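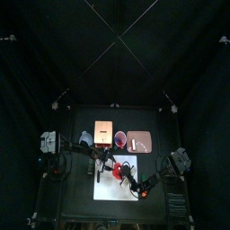
Figure 4.1 Small objects spread across the middle of a dark tabletop, with a white sheet among them.

Chapter 4
Small Things on a Work Surface

Most household clutter is made of things that fit in one hand. Cups, pens, cords and little boxes gather on a table because each takes up so little room. This chapter deals with sorting them and giving each a place to go back to.

We begin with containers. A bowl, a cup and a tray all hold small items, but they suit different jobs. A cup keeps long things upright. A tray keeps flat or loose things in view – a cord, for instance, is easy to find on one.
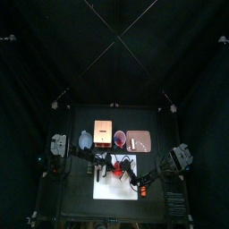

Should the containers be set out before sorting starts?
Set them out first, in a row along the back, and keep the space in front of them clear for the work.

Closed storage comes next. The Wallner method, used in the exercises at the end of the chapter, allows 2 drawers for every work surface and no more. A drawer hides what is in it, so it should hold one kind of thing only. Tall tools such as spatulas do better standing in a cup. Cloths can be folded and put away last. 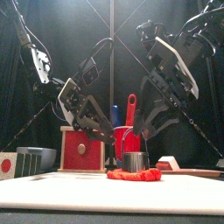

4.1 Sorting by Use

Clear a table at home and put everything from it into groups according to when you last used it. Write the groups down before you read on.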